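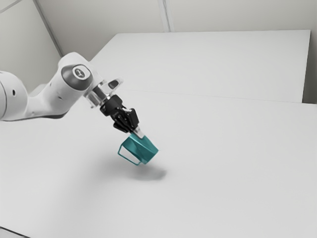
Figure 5.1 A simulated robot arm holding a teal mug above a white table.

Chapter 5
Limited-Time Events in Online Games

Before you start: have your notes from Chapter 2 handy. The part on virtual currency, mostly. We use it on nearly every page.

Open any free online game and there's a clock running somewhere. A sale, a weekend bonus, a special vehicle you can only get this month. Players grumble, then log in. Why does it work? That's the chapter.

First, terms. A limited-time event is any offer or activity in a live game with a published start and a published end. A discount counts. So does a new map that goes away after two weeks. A permanent price cut does not, even if it's announced with a lot of noise. Keep these apart, students mix them up every year and it costs them points on the project.

Our running case is Praden, a naval battle game from the studio Mondier. Free to download, paid ships, paid paint, a premium account that speeds up experience. Pretty typical. Each July the game runs an event called the Anghel Regatta. Players pick a ship line, earn double experience on it, and get 40 percent off the last ship in the line if they finish the tasks before the clock hits zero. Miss it by a day and the price goes back up. No extensions.

Look at what the event is made of. There's a deadline. There's a reward you can see from the start (the ship sits in your port, grayed out). And there's progress that carries over from one session to the next, so quitting halfway feels like throwing somthing away. Section 5.2 takes the deadline alone. Section 5.3 does progress. The discount gets its own section because the math is longer.

A second case, Zarelel, comes in later. Small card game, slower pace, events chosen by player vote. Votes change things. When players pick the reward themselves they tend to argue about it for days beforehand, and that arguing is free publicity. It can also go sour if the winning pick turns out to be be weak in play.

A word on sides. Some of you play these games, some want to build them, some think the whole business is a racket. Fine. Write down where you stand now, a sentence or two, and keep the page. You'll need it for the exercise at the end of 5.5.

Key terms for this chapter: limited-time event, live game, premium account, carry-over progress, player vote, anchor price.

5.1 What the Clock Does

Start with a plain sale, no tasks attached. A ship costs the same for everybody, then for a short while it costs less. Who buys? Mostly players who already wanted it. The clock moves their purchase forward, and for the studio that can mean a busy week followed by a quiet one.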